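Stacking dishes: why shape matters

Before a table can be wiped, the dishes on it have to be gathered. Stacking saves space, but a stack must balance.

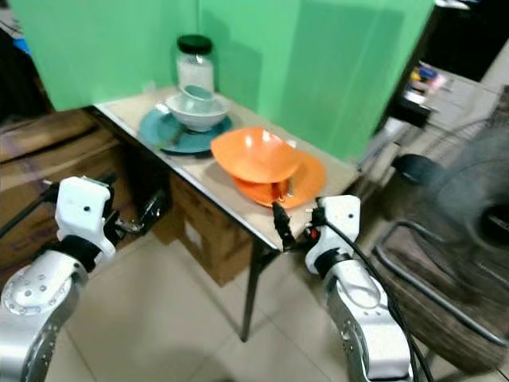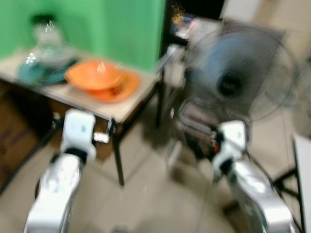 An orange bowl on an orange plate, in both pictures.

A plate is wide and low, so it makes a good base. A bowl is narrower and goes on top. If the bowl sits level, its weight presses down through the middle of the plate. If it tilts, more of the weight is on one side – and the stack can slip.

A spoon or fork between two dishes acts as a wedge. It lifts one side, and the dish above leans. Take cutlery out first and carry it separately.

Cups are tall for their width. A cup placed inside a bowl may tip until it touches the rim.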